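Threads > Kitchen & Garden > Tomatoes

Natália Bragança
1/ OK it's July and I have been waiting since winter to write this thread. Growing tomatoes on a balcony! I've got nine pots going, a railing that gets full sun until mid-afternoon, and a LOT of opinions. Settle in.

2/ First thing, and I will say it to anyone who stands still long enough: get a bigger pot. Whatever you were going to buy, go up a size. My first summer I used those cute little terracotta ones and the plants were gasping by lunchtime. Now everything lives in deep tubs and I water in the morning and mostly forget about it until dinner.

3/ Varieties! This year it's four kinds. Two cherries (one red, one orange), a plum for sauce, and a big ugly ribbed one that Cristóvão Abreu gave me as seed in a folded envelope with no name on it. He says his aunt just called it "the pink one." It is glorious. It's also taller than me and leaning on the neighbor's side.

4/ People always ask about soil. I use plain potting mix with a few handfuls of compost stirred through and a bit of crushed eggshell, mostly out of habit. Does the eggshell do anything? Probably not this season, it breaks down so slowly. I like doing it anyway.

5/ Plant them DEEP. Pinch off the bottom leaves and bury the stem right up to the next set. Those little hairs on the stem turn into roots, and you get a much sturdier plant. I love this so much. I show everybody the hairs.

6/ Suckers: the shoots that come up in the elbow between the main stem and a leaf branch. On the tall ones I pinch them while they're small. On bushy types I leave them alone. If you miss one and it gets huge, you can cut it off, stick it in a glass of water on the windowsill and get a whole new plant. Three of my nine pots started as suckers!

7/ Watering. Go slow, aim at the soil, keep going until it runs out of the bottom, then stop. A pot that swings between bone dry and soaked will give you split fruit, and sometimes those sad black bottoms too. Fernanda Bastos lost nearly all her plums to blossom end rot last year and blamed the seeds. It was the weekend trips, Fernanda. (She's got a drip line now and her plants are better than mine, which I'm being very mature about.)

8/ Feeding: I start once the first flowers open. Tomato feed, half strength, a bit more often than the bottle says. Too much nitrogen early on and you get a gorgeous green jungle with nothing to eat on it. Ask me how I know.

9/ Balcony people, please give your flowers a shake! There's less insect traffic up high, and a gentle flick of the stem around midday helps the pollen drop. I go down the row tapping each cluster with a pencil. My upstairs neighbor waves. We've never discussed it.

10/ Picking. If the color has started to turn, it'll finish just fine on the kitchen counter. I bring mine in a touch early when rain is coming so they don't split. Don't put them in the fridge unless they're fully ripe and you really can't get through them in time.

11/ Red, shiny, and round-ish is my whole mood this month.
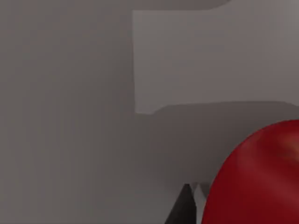
12/ WHAT TO DO WITH THEM ALL

Slow roast! Halve the cherries, cut side up, olive oil, salt, a smashed garlic clove or two. Low oven until they wrinkle and the edges go sticky. I ate an entire tray standing up at the counter last night with the heel of a loaf and no regrets.

13/ For sauce, grate the plums on the big holes of a box grater, skin side against your palm. The flesh goes in the bowl and the skin stays in your hand. No boiling, no peeling, no ice bath. I learned this from Ginette Beaulieu in the replies last summer and I think about it every single time. Thank you Ginette!!

14/ The big pink one gets sliced thick with flaky salt and left alone for ten minutes before anyone's allowed to touch it. Then you drink what's left on the plate. Those are the rules in this house.

15/ I'm saving seed from the pink one this year, so if you want some, leave a comment and I'll fold you an envelope. Still needs a name, by the way. Martim Simões has suggested "Gerald" and I'm afraid it's sticking.

16/ Next up is basil, and why mine keeps flowering the second I turn my back. Tips very welcome on that one!

More from Natália Bragança
Peppers on a windowsill, an update
What I planted too early (again)
A very small compost bin and how it smells
Mint: keep it in its own pot

Contact | Copyright Natália Bragança | Back to top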